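Drillcombe Panels: data card and rules of use

Wrist-view episodes of a simulated two-finger gripper working near framed wooden panels. Version 2, released Oct 17, 2022.

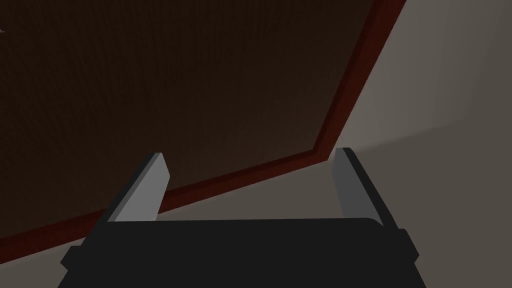

Demchenko objected to the first draft of this card on the grounds that rules for simulated data tend to be read as advice, and asked that every rule carry either "must" or "should" and that the "must" rules be checkable by script. The wording below follows that request. Where a "must" rule has no script yet, the rule says so.

Scope

The card covers the rendered episodes, the per-step state log and the episode manifest. It does not cover the trained policies distributed separately under the name Comness, which have their own card and their own license.

The release contains 659 episodes. Of these, 31 are marked as held out and must not be used for training, tuning or model selection. The held-out list is in splits/heldout.txt and is fixed for the life of version 2. If an episode is withdrawn, its ID stays in the list and is not reused.

Contents of an episode

frames/ holds the wrist view, one file per step, numbered from zero.
state.csv holds joint positions, gripper opening, commanded action and simulator time.
scene.json holds the layout seed, surface materials, light settings and panel pose.
outcome.txt holds one word: success, failure or void.
notes.txt is optional and free-form. Do not parse it.

Simulator time is in seconds. Angles are in radians everywhere except scene.json, where light angles are in degrees. This is a leftover from version 1 and will be corrected in the next major version. Converting the files in place breaks the checksums.

Rules for recording

R1. Each episode must start from a logged seed. An episode that cannot be replayed from its seed to the same final state is void.

R2. The wrist camera must be fixed to the gripper for the whole episode. Its offset must be written to scene.json before the first step. Changing the offset partway through makes the episode void, even when the change is logged.

R3. Contact force limits must be active during recording. Simulated hardware does not break, and operators who learn this produce trajectories that no physical arm should repeat. An episode that goes over the limit is kept, marked as a failure, and flagged in the manifest.

R4. The commanded action must be logged before any filtering. The filtered action may be logged as an additional column.

R5. Operators should not restart an episode to avoid recording a poor approach. There is no script for this rule. The manifest has a restart counter, and reviewers should look at it.

R6. Views in which the panel is only partly inside the picture must be kept. Close approaches with a tilted camera lose the panel edges as a matter of course, and dropping those steps leaves gaps exactly where the gripper is nearest the surface.

R7. Light settings must be drawn from the ranges in config/light.yaml. Hand-tuned lighting is allowed for debugging only, and debug episodes must not enter the manifest.

Rules for labeling

L1. Outcome is decided from the state log. The picture may be used to find an error in the log, and must not be used to overrule it. If the two disagree, open an issue and mark the episode void until the issue is closed.

L2. Every outcome must be checked by 2 reviewers working separately. Reviewers must not see each other's label before entering their own.

L3. A disagreement goes to a third reviewer. The third label is final. All 3 labels are kept in review.csv.

L4. Labels must not name a part that is outside the view or hidden by a finger. If a handle, hinge or latch is needed for the label, it must be taken from scene.json and tagged source=scene.

L5. Free-text captions should say what is in view at that step. Intent ("about to open") belongs in the task field.

Rules for use

U1. Results must state the version number and whether the held-out split was used. Results on version 1 and version 2 are not comparable, as the contact model changed between them.

U2. A success rate must be reported with the number of void episodes next to it. Leaving voids out without saying so is the most common fault in reports we have received.

U3. A policy trained only on this data must not be run on a physical arm without a separate risk assessment for that cell. Passing the held-out split is not evidence of safe operation. Speed limits, stop functions and guarding are the duty of whoever runs the cell.

U4. Users should test on at least one other source before claiming that a method works on panels in general. The surfaces in this release are few and clean, and most layouts have bare floors.

Checks

Run tools/check_release.py from the root folder. It covers R1, R2, R3, R4, R7, L2 and L3. It exits with a nonzero code on the first failure unless --all is given. A full run with replay is slow. Use --no-replay for a quick pass, but do not publish a derived set on the strength of it.

L1 and L4 are "must" rules without a script. R6 is checked in part: the script compares the frame count against the state log and reports any gap, but cannot tell why a frame is missing.

Known problems

Shadow edges on plain walls are softer than in most real rooms. Methods that rely on shadow position should be treated with care.

Wood grain is a tiled texture. At very close range the repeat can be visible, and a network can learn it.

The gripper body is nearly uniform in color and takes up a large part of the lower view. Cropping it away changes the apparent camera position. If you crop, log the crop.

A small number of version 1 episodes were recorded in March under the old force limits. They were replayed under the current limits and relabeled. Their IDs start with D1.

The Vurnent export format drops the restart counter. Do not use an exported copy as your only copy.

Changes and reports

Rule changes are made by pull request against this file and need a reason in the commit message. Changing "should" to "must" requires a new minor version. Changing "must" to "should" requires a new major version.

Report bad episodes with the episode ID, the step number and the output of the check script. Reports without an ID are closed.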